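Skip to contents | Previous chapter | Next chapter | Glossary | Index

Chapter 3
What Counts as Working?
Reading time: 17 minutes
Print this chapter | E-mail this chapter

In March the robotics club at Lilport put up a poster in the hallway outside its workshop. The poster said that the club's robot could make breakfast. By the end of the month the claim had been copied into a school newsletter, a grant request and the opening slide of a talk, and each time it grew a little. The slide said the robot made breakfast "on its own, 100 percent of the time."

You should be bothered by that number. A hundred percent of what? The club's notebook for the project, which the students named Fesia, lists a good many runs, but it doesn't say which ones were used for the slide. It doesn't say what a run was, either. Did it begin with the bread already in the toaster? Did somebody put the tray where the robot would find it? If a slice fell on the table and a student picked it up, did the run go on or did it end there? Two members who were asked these questions gave two different answers, and both of them had helped build the thing.

This chapter is about how to ask such questions of your own project before a judge does it for you. We will use toast all the way through. Toast is a good test case for a student team. The parts are cheap and everyone in the room believes they already know what success looks like. They usually don't agree, and it takes a long argument to find that out. 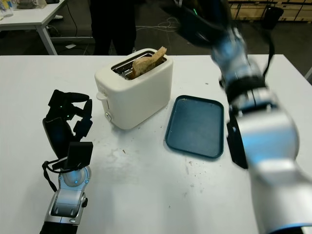
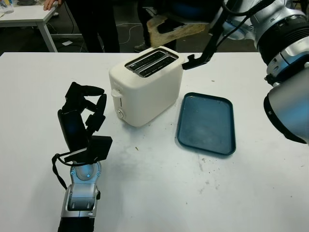
Toast in the slot, and toast held up above the toaster.

Suppose a team wants to claim that its robot "can take toast out of a toaster." Write down what has to be true at the start and what has to be true at the end. Is the slice in the air enough, or must it end up on a tray? Does a torn slice count? How long may the robot take? The Lilport students had settled none of this when the poster went up. They had a robot that sometimes did something impressive, and they had a deadline.

The team from Stullier, which entered the same contest, did a duller job and a better one. Its members wrote a single page of rules first and then ran 100 trials under those rules without changing anything in between. They reported every failure. Their score looked poor next to Lilport's, and visitors said so. We would still trust the lower score, and so should you.

The Grabner rule, used in the exercises at the end of this chapter, is simple to state: a person who was not on the team must be able to read your page of rules, watch one run, and say whether it passed. If that person has to ask you, the page is not finished. Most teams fail this the first time. Expect to rewrite the page, and keep the old versions in your notebook.

3.1 Where a run begins

We start with the start, the part that student reports leave out most often. Before you read on, find the last claim your own club made in public and copy it at the top of a blank sheet, word for word.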